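Workshop Tips: Getting a Small Arm to Put the Cup on the Coaster
Posted Tuesday, May 22, 2018

Several of you wrote in after the last batch of tips to ask about the software side of a bench arm, and I've been promising to get to it ever since the snow melted, so pour yourself something and settle in. I'm going to stick to one chore, setting a cup down on a coaster, as it's small enough to do on any table and it manages to go wrong in nearly every way a bigger job can! I use Flolus for the planning and a little vision program called Osman for finding things, but most of this will carry over to whatever you have.

Start with the table, before you touch a single setting. Wipe it down. Osman looks for anything darker than the tabletop, and a toast crumb is darker than a white tabletop, and I once spent a whole evening hunting a bug that was in fact breakfast. If you can't be bothered to wipe every time (I can't), set the minimum blob size to 50 pixels and the crumbs will drop right out of the results.

Next, think about shadows. A white table against a white wall is lovely for picking out a colored cup, but a gray coaster is another story, and a soft shadow lying across the table can be very nearly the same gray. Don't try to fix this by nudging the brightness threshold up and down all afternoon. Tell the program to look for a round edge first and check the color second. Shadows from a lamp or a shelf hardly ever come out round. My neighbor Slamet Manurung, who has been writing this kind of code far longer than I have, taught me that one over the fence, and it saved me more grief than all the lamps I'd bought put together.

A colored cup is much easier, and you should search for it by hue. If it's the see-through kind, give yourself a wider range than you'd think, because the light comes through the sides and the inside of the cup will read paler than the outside. Watch out for the tinted shadow at the foot as well. If your hue range is too generous the program will take the shadow for part of the cup, and then it thinks the middle of the cup is lower than it really is, and your fingers will close down near the bottom. Trim the box from below by a fingertip's worth and see if that settles it.

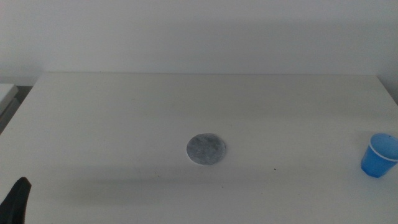
Now for the edges of the view, where I'd say half the trouble in my inbox comes from. When an object is only partly in view, the program will happily draw a box around the part it has and hand you the center of that. The center is wrong, of course, and always wrong toward the middle of the table. What I do is add a rule: if a box touches any border, mark it as "seen but not measured," and have the planner ask for another look from a different spot before it reaches. In Flolus you'll find this under the scene checks, and it's off when you first install it. Turn it on!

While you're in there, mask out the gripper. A dark fingertip poking up into a corner will be counted as an object sooner or later, and then the planner tries to steer the arm around itself. Mine sat and thought for 13 seconds before giving up. If the camera doesn't move and the arm has a resting position, you can simply paint the mask by hand for that position. Do the same for any other furniture that peeks in past the end of the table.

A few smaller things about the planning itself:

Keep the retry limit low. I use 7. Beyond that it's only repeating the same mistake.

Raise the cup well clear before going sideways, even if the path looks empty.

Aim for the middle of the coaster, but accept anything that leaves the whole base on it. Asking for perfection makes the arm fidget.

Slow down for the last inch. Then slow down again.

Open the fingers all the way and back straight off before you lift. Going up too early is how cups get tipped.

Save your logs, too, and name them by the day and the chore. I have more than 3,000 from the past year, and I'm forever going back to see what a threshold was set to in October, when everything worked beautifully for a week. A plain text file is fine. I tried keeping them in Ovard for a while and liked the charts very much, but I kept forgetting to open it.

Next time I'll get into stacking, which a reader in Stutdale has been asking for very patiently. If you've found a good way of telling one cup from two nested ones, do write and tell me how you did it.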